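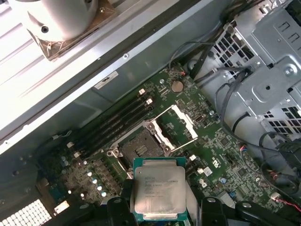
Wrist camera, CPU held level below the open socket

CPU insertion: how to report success rate when the wrist view drifts?
Posted by skuslow_lab, Jan 11, 2020

Our policy was trained on 300 teleoperated demos. We score each trial by comparing the chip edge to the socket bracket in the wrist view. The board sits diagonally in that view and the score changes with tilt. Is there a standard fix?

Soon-im Ok
Don't score from the wrist alone. Calibrate a fixed camera to the chassis and take the final pose from that. We relabeled 89 trials this way and the tilt dependence went away. Report both scores in the paper.

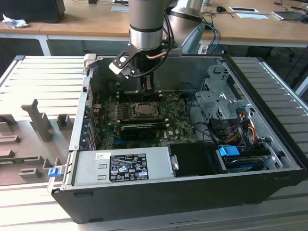 Fixed view, tower on its side, gripper over the board

erix
Just collect more. 2,000 demos minimum.

yeon_r
More demos won't change a scoring error. Also log wrist force at contact.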